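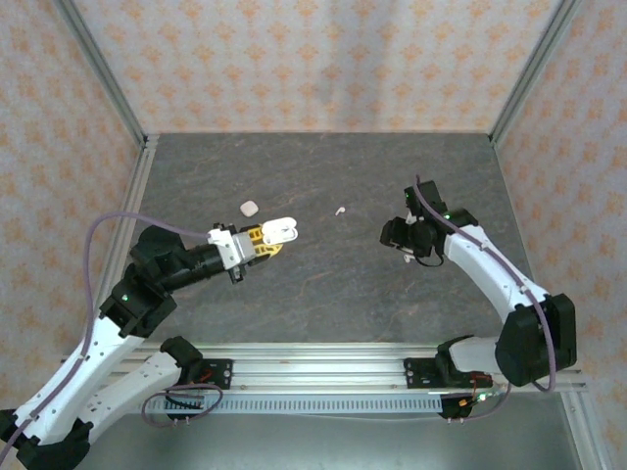

Does the new Irkia meadow parcel count as part of the reserve for grazing purposes yet? It counts from the date the transfer is registered, and until then the old grazing licence stays in force on the whole parcel.

List home | Threads | By author | Search | Subscribe

Subject: Re: Irkia parcel, boundary and grazing
From: Kenneth Geddes
List: Kodari Reserve land management

Replying in line to the message from Umby below. I have trimmed the parts on signage, which belong in the other thread.

> We have been told the lower meadow was handed over in March, but the
> tenant still has stock on it. Is he in breach?

He isn't in breach. What took place in March was the signing of the deed of gift. Registration is a separate step and the registry has not yet returned the papers. The licence runs with the land and allows grazing on the drier ground above the ditch. It also allows access through the lower gate, so please leave that gate unlocked.

> The map on the noticeboard shows the boundary along the stream. The
> deed plan shows it along the old fence. Which one do we work to?

Work to the deed plan. The noticeboard map was drawn from the Ocampo survey, which took the stream as the edge because the fence could not be traced through the willow. The fence line has since been found and marked with short posts. The strip between fence and stream was not part of the gift. It remains with the estate and we have no right to cut, spray or plant on it.

> Can the wetland group start blocking the drains this season?

Not on the new parcel. Raising the water level would affect the licensed grazing, and the licence requires 21 days' written notice to the tenant before any drainage work. No notice can be served until we are the registered owner. Work on the existing reserve can go ahead, with one limit: the two drains nearest the boundary discharge across the meadow, so leave those open for now.

When the time comes, I would propose the following order:

1. Serve notice once registration is confirmed.
2. Put in dipwells on both sides of the main ditch and read them weekly.
3. Install peat dams in the side drains, starting at the upper end.
4. Leave the main ditch until a full winter of readings is available.

The dams should be spaced so that the fall between one and the next is no more than 30 cm. On the flattest section that gives a spacing of 100 m. The upper section is steeper and will need them closer together. I will send the levels separately as the file is too large for the list.

> Last point, how many cattle is he allowed?

The licence says 24 head, with no sheep. Calves at foot are not included in that number. If you see sheep on the meadow, note the day and the ear tag colour and send it to me directly. They may well have come through from the estate side, where the fence is poor, so please don't raise it with the tenant first.

One correction to my earlier post. I wrote that the bird survey route would cross the new parcel this spring. It will follow last year's route, along the bank and back by the track. Surveyors should meet at the Umby lay-by at 6 am on Tuesday as already arranged.

Kenneth Geddes

Previous message | Next message | Back to thread

Page last updated: March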